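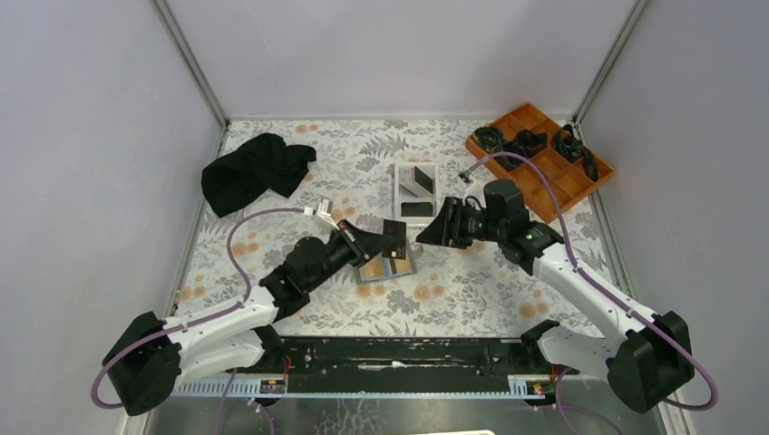 Wanted: people who like putting things back in their cases

Drakos is looking for two part-time case packers for the fall and winter, with a start as soon as you're free. If you've ever finished a board game at a friend's house and been the one who happily stayed behind to get every card and token back where it belongs, please keep reading!

We lend out games, card sets, picture decks and small teaching kits to schools, senior centers and families. The collection stands at nearly 2,950 items, and most of them live in some kind of shallow case or tray. They go out neat and they come back in every condition you can imagine. Cards end up in the wrong case, lids travel separately, and once in a while a set comes home with another library's set mixed in. After the summer lending rush that ended in July we have 870 loose cards waiting to be matched up, and that box is going to be your first project.

What the work is like

You'll be at one of the packing tables for most of a shift. The tables are covered with a cloth, and the one with gray leaves and sprigs and the pale orange blossoms is the favorite, so be ready to share. The walls around the table are plain and light, and a dark card is easy to pick out against the white of the cloth. You open the case, check it against its contents sheet, put each piece in its spot, and write down what's missing. Then you close it up and take the next one.

It's quiet, satisfying work. Some cases take two minutes. A big teaching kit with four decks and a bag of counters can eat up most of a morning, and we'd much rather you took the morning than guessed.

Along with the packing you would:

- match stray cards to their sets by the backs, the edges and any small markings
- wipe down cases and trays, including the striped and two-color ones where the dirt hides
- put aside bent or torn cards for repair
- smooth and change the table cloths at the end of the week
- help with the big shelf check in the winter, when the 165 school kits all get opened and counted

Who we'd love to hear from

You don't need any experience in a library or a warehouse. We care a lot more about whether you notice things. Can you tell two nearly identical blues apart? Does it bother you when a card is upside down in the stack? Great, it bothers us too.

You should be comfortable handling thin, flat things for a few hours at a time. Black cards in particular show every fingerprint, so we ask people to hold them by the edges, and you get the feel of it after a day or so. You can sit or stand, and the chairs adjust. The heavy kits are on a cart and there is always somebody to help lift. If you need the table set up a different way, tell us and we'll sort it out before you start.

Knowing lots of games is a bonus - Yu-na Sun can name a deck from one card, and she'd be thrilled to have some competition - but you'll pick it up.

Hours and pay

Each position is twelve hours a week, split into three shifts of four hours. Mornings or afternoons, your choice, and we try hard to keep your shifts the same from week to week. Pay is $18.50 an hour, including training. You can borrow anything from the shelves for free, and there's a play-testing lunch once a month where we try out newly donated sets (somebody has to make sure they're complete).

The positions run through the end of March. Both may be extended if the school contract with Wekonia is renewed, but we can't promise that yet.

How to apply

Send a short note, half a page is plenty, to Azra Petkov in the lending office. Tell us what days work for you and a little about something you enjoy keeping in order. Stamps, spices, sewing patterns, your kid's train set, anything. A resume is welcome but not required. You can also drop the note off at the front desk, Room 547, any weekday before four.

We'll invite people in for an hour at the table, paid at the normal rate, with a few mixed-up sets to put right. Young-sook Lim runs these sessions and she's very friendly about mistakes. Come in comfortable clothes with sleeves you can push up.

We're reading notes as they arrive and will answer everyone.

Last updated: 2 October 2022

Recent postings
Weekend desk helper, Drakos
Card repair evenings with Idun Ekström
Donate a game: what we can take
Delivery driver, school route

Contact | Copyright Drakos Lending Collection | Back to top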